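Kullside hand-held gripper, second month

Last updated: December

The Kullside is a hand-held gripper sold for recording manipulation demonstrations without a robot arm. Joltidum sells it singly or as a pair. I bought the pair, paid the list price, and have now logged 392 usable episodes with it at home. The notes below cover the hardware first, then the software, which is the weaker half.

Assembly took most of an evening. The printed guide covers the trigger linkage well and the cable routing badly. The left unit arrived with one finger joint overtightened, so it closed with a noticeable hitch at about half travel. Backing the screw off a quarter turn cured it. Check both units before calibrating, as the calibration routine will happily record a sticky joint as normal.

Grip width is reported as a single value per sample. Against calipers, mine read 2 mm wide across most of the range and close to correct near full closure. The offset is constant enough to subtract. I would still like to see it fixed in firmware, and Nighat Lodhi, who runs an identical pair at Bandham, sees nearly the same error on hers.

The ridged pads are the best part of the kit. Small cartons are a good test of them. A carton with its ends intact resists side pressure, and you can be careless with the trigger. Once the end flaps are open, the walls start to bow well before the grip feels firm, and the usable window gets narrow. I had expected to discard most of those takes. With the soft trigger spring fitted I kept the majority, and the pads let go cleanly without dragging the carton along.
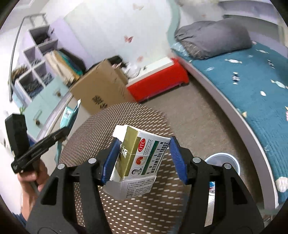
The stiff spring is a different matter. It ships installed, and I would swap it out on day one unless you plan to handle tools or full bottles. With the stiff spring the force comes on late and all at once. Joltidum calls this "positive feel." My thin-walled items came back creased.

Fatigue is the practical limit on session length. The weight sits forward of the hand, and after 14 consecutive takes my wrist angle drifts enough to show up in the pose track. I now stop at ten, rest, and rerun the zero check. Toshiko Oshima suggested resting the elbow on the chair arm between takes, which helps more than the supplied strap does.

Now the software. The recorder itself is stable. Over two months I had three dropped sessions, all of them with the laptop on battery. The export step is slow and gives no progress indication. A batch of some 400 short clips ran overnight and finished with a warning that pointed to a log file in a folder that does not exist. The data was fine. The log turned up one level higher, under a different name.

Time sync between the two units is adequate for slow work. For handovers I get better results from the Takeda sync script, which aligns on the trigger signal and ignores the device clocks. It needs a deliberate double squeeze at the start of each take – easy to forget, and there is no way to add it afterward.

Support answered two of my three questions within a working day. The unanswered one concerned replacement pads, which are still not listed separately. Mine show slight rounding on the top ridges so far, with no change in hold that I can measure. I am keeping the pair and leaving the strap in the box.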